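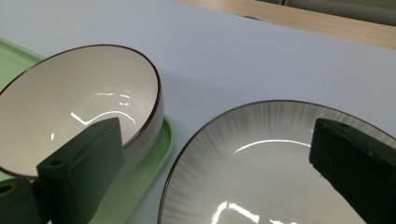 Feira de louça e utilidades, 2025-04-30. Notas escritas no comboio, desculpem a pressa.

Cheguei tarde, fila na entrada, crachá com o nome errado. O pavilhão maior que em fevereiro do ano passado e mais quente também. Segundo o folheto, 197 expositores. Vi talvez um terço, os pés não deram para mais.

Primeira paragem, Wosamo. Cerâmica branca de mesa, bastante coisa, preços por caixa. Comprei nada, trouxe catálogo (568 referências, pesa que se farta). Gostei dos conjuntos com risco castanho fino no bordo. Simples, vai bem com tudo. Encomenda mínima de 1.000 peças, para nós esquece.

Depois Kendard, tabuleiros e plásticos. Verdes, muitos verdes este ano. O verde menta é o que fica melhor com louça branca, já o tinha dito no ano passado e ninguem me ligou. Café péssimo no corredor B.

Na Vuton havia mesa para mexer nas peças à vontade. Taça funda, tipo taça de arroz, com riscas cinzentas fininhas por fora, a lembrar pincel. O prato largo leva as mesmas riscas na aba, a abrir do centro para o bordo. Juntos fazem par sem serem chatos. Vidrado brilhante, cuidado com as luzes do teto se forem fotografar para a loja.
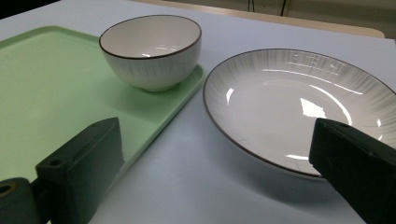
Vale a pena comprar taça e prato da mesma série?
Para servir à mesa, sim, o desenho liga as duas peças. Para uso de cozinha compra-se só a taça, que é o que mais se parte.

Gunn ficou para o fim e já estavam a arrumar. Deixei cartão. Falta pedir amostras e ver portes, trato disso amanha se o comboio chegar a horas.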